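Our site uses cookies to remember your preferences and to count visits. By carrying on you agree to this. Accept all / Manage settings

Boxes, baskets and one white table - a gallery

I promised a few of you I'd put the sorting-out pages up once I'd got going properly, so here we are! If you're new, the short version is that I moved to Priltport in February with far too many plastic food containers and nowhere sensible to put them. The old flat had one deep cupboard where everything went in and very little came out again (lids especially). The new kitchen has shelves, open ones, and open shelves show you up something rotten.

So I've been doing it a bit at a time, one kind of thing per evening, usually starting at 7 and giving up when I get peckish. It's a gallery page really, so feel free to skip my waffle and look, but I do like to write down what went where or I forget by the next morning.

The rule I've ended up with is that everything gets put down on a clear table first. I used to sort straight out of the cupboard and on to the shelf, and all I managed was to move the muddle thirty centimetres to the left. On a white top you can see what you've got - whether a lid has warped, whether the corners have gone cloudy, whether there's still a label on it from whatever it last held. It's a small job and a dull one, but I find it quite soothing with the radio on.

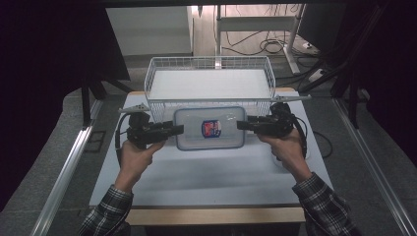 Then it's into a basket. I've gone over to wire mesh ones for nearly everything, and I won't be going back. I tried the solid plastic sort from Kenska first and they looked very smart for a week, but I could never tell what was in them without pulling the whole thing off the shelf, and of course the one I wanted was always the one at the back. With mesh you just look. Crumbs drop through too (a mixed blessing, I'll admit, depending on what's underneath).

White wire on a white shelf nearly disappears, and I love that. I did think about black, and Kairys had some very handsome black ones, but my kitchen faces north and is gloomy enough as it is by 4 in the afternoon.

A few notes on baskets, as I get asked:

Measure the shelf and not the gap you think you have. Mine are 300 mm deep, and the first baskets I brought home stuck out over the front just enough to catch my sleeve every single time I reached for the kettle. They live under the bed now, full of scarves.

Open-topped is better for anything you use daily. Baskets with lids are for Christmas and for wool.

Go for a flat bottom if you can find one. Small pots tip over on bare wire, and then you've got a basket of pots lying on their sides looking sorry for themselves. A bit of card cut to fit will do the trick if yours hasn't got a solid base.

Now, the containers themselves. I had thirty-odd when I started, if you count the ones without lids, and I'm down to 20. Clear ones stayed, on the whole. I had a set of tinted ones from Alel that I'd been dragging from house to house for years, and when I had them all lined up together I realised I always reached past them for something I could see into. They've gone to my sister's allotment shed and are full of seed packets.

Rounded corners are far easier to wash than square ones, and I will die on that hill! The square kind hold on to a line of tomato sauce that no brush I own can shift. I like a lid with a bit of colour at the rim as well, as it saves all that turning a clear lid round and round under the kitchen light looking for which way it goes on.

Lids on or lids off, then? People feel strongly about this. Off takes up less room, as you can nest the bottoms and stand the lids up along the side like records. On means you can grab one and go. I've settled on lids on for the ones I take to work, and lids off for all the rest, and so far the peace is holding.

The biggest I've kept holds 760 ml, which does me soup for two days or a decent heap of rice. Anything larger only ever got filled with leftovers I didn't want to eat in the first place.

Labels are my next job. I've been peeling the old ones off with warm water and a drop of cooking oil - leave it for 30 minutes, then rub with a thumb - and I haven't made up my mind about putting new ones on. It seems a bit daft to label a thing you can see through. But flour and icing sugar look very much alike at breakfast time, and I've made that mistake with pancakes once already.

Tea towels next time, and possibly the drawer with the string in it, if I'm feeling brave.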